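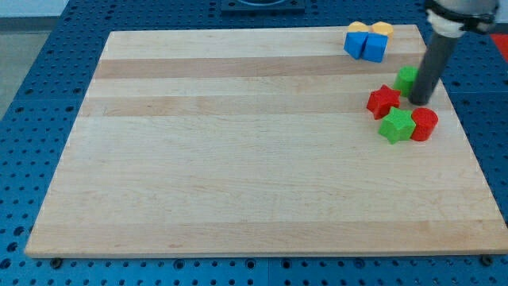

Figure 2. A rectangular cutting board glued up from strips of pale maple. The grain runs lengthwise along the strips, and two of the darker ones sit near the far edge.

4. What people told me about their boards

4.1 Getting in the door

I should admit up front that I didn't plan to write a paper about cutting boards. My original project was on kitchen renovations in Trambridge, and I had a perfectly nice interview guide about cabinets and loans. But people kept wandering off topic (I let them, I'm a bad interviewer that way) and where they wandered to, again and again, was the board on the counter. Who bought it, who ruined it, who is allowed to put onions on it. After a while I gave up on the cabinets and started asking about the boards on purpose.

So the material in this section comes from 149 household interviews, nearly all of them done in the kitchen itself, plus a long string of visits to the Colton workshop, where Nadja Ammann teaches an evening class in which beginners make a board from scratch. I took the class myself. My board has a gap in it you could lose a sesame seed in, and I'm very fond of it!

4.2 Strips, and why people care about them

A board like the one in Figure 2 is what woodworkers call edge grain or face grain, depending on which way the strips were turned before gluing. Most of the people I interviewed didn't use either term. What they did talk about was the stripes. I had expected stripes to count as decoration, something you either like or don't, and for some people that's all they were. But a surprisingly large share of owners read them as proof of work. One woman put it this way: "If it's all one color I think it came out of a machine. If I can see the pieces, I think somebody stood there."

Now, that isn't a safe guess at all. Plenty of factory boards are glued up from strips, for the boring reason that wide planks cost more and tend to cup as they dry. Nadja Ammann laughed when I read her that quote, and then she got a bit serious about it, because her students say the same thing. In the class they spend most of an evening just arranging strips on the bench before any glue comes out. Some want the dark pieces spaced evenly. Others push them all to one side, and a few shuffle for so long that she has to come over and take the strips away from them. I shuffled for a very long time.

What interests me here is that color difference within a single species does so much of the talking. Maple isn't a showy wood. The difference between cream and light tan can be tiny, and yet it was the first thing people pointed at when they told me how they tell "their" board from the one their sister has.

4.3 The good side and the bad side

Almost every household had a rule about sides. Bread on one, meat on the other was the classic version, but I also heard fruit versus garlic, company versus everyday, and (my favorite) his versus mine. The rules were nearly always unwritten and quite often contradicted each other within the same home. In the Babić household I interviewed the parents on a Friday and their grown son the week after, and it came out that he had been using what his mother considers the bread side for raw chicken for years. I did not pass this on. I've changed no details here with permission from all three, who have since had it out.

How do people remember which side is which? Mostly by a mark: a burn from a pan, a chip on a corner, a knot. With boards that had clearly uneven striping, owners simply used the stripes. "Dark one away from me" was enough to get the board facing the right way on the counter, although of course it doesn't tell you whether you've flipped it over, as two of the people I talked to noticed in mid-sentence. Both looked pretty upset.

4.4 Oil, water, and guilt

I want to spend a little time on guilt since it takes up so much of the transcripts. I never asked anybody whether they oiled their board. They confessed anyway. The typical answer began with "I know you're supposed to" and ended somewhere near the dishwasher. Ikudent's earlier work on cast iron pans found a similar pattern, where the care instructions are known by heart and followed by hardly anyone, and I think the comparison holds up well. The object is sold together with a picture of a better version of yourself, the one who has a tin of mineral oil and a soft cloth.

The people who did oil regularly were a mixed bunch, and I couldn't find a decent predictor in age, income or how much they cooked. Having made the board helped, or having been given it by whoever made it. Several of Nadja's former students do it on the first of the month. One does it only in December, along with the smoke alarm batteries, and considers herself strict.

A last point on this before I get to replacement in Section 5. People were much quicker to forgive knife marks than water stains. Cuts were "use." Stains were "neglect," even when they came from the same ten minutes of making dinner, and even when the stain could be sanded out in an afternoon and the cuts could not.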